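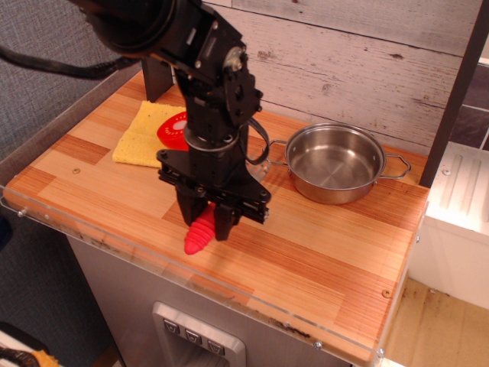

Kelterby Board Balm, 10 oz tin

I started making this because I got tired of the oil bottle. You know the one — it sits under the sink, it leaks, and the drips end up all over the shelf liner. A balm stays where you put it. Mine is food-grade mineral oil and beeswax, melted together and poured into a tin, and there's no scent in it at all (I tried orange once and my toast tasted like a candle).

Use it on cutting boards, wooden spoons, salad bowls, rolling pins, whatever you've got. Wash the piece and let it dry overnight. Scoop out a bit the size of a walnut for an average board, rub it in with an old T-shirt, and go have dinner. Wipe off what's left before bed. A thirsty old board may want a second coat the next day, and please do the end grain twice, it drinks like crazy!

Ovidiu Husar over in Flornberg makes the tins' cork liners for me, and he's the one who talked me into the wider lid. You can finally get your whole hand in there.

Tins are $25. Refill pucks come wrapped in paper and fit the Lella tin too if you still have one from the old line. In hot weather the balm can go soft in the mail. Stick it in the fridge for an hour and it'll firm right back up.

Next batch gets poured in October. I don't take preorders, sorry.

Filed under: Kitchen & Wood Care / Balms and Waxes

© Kelterby Wood Goods | Contact us | Back to top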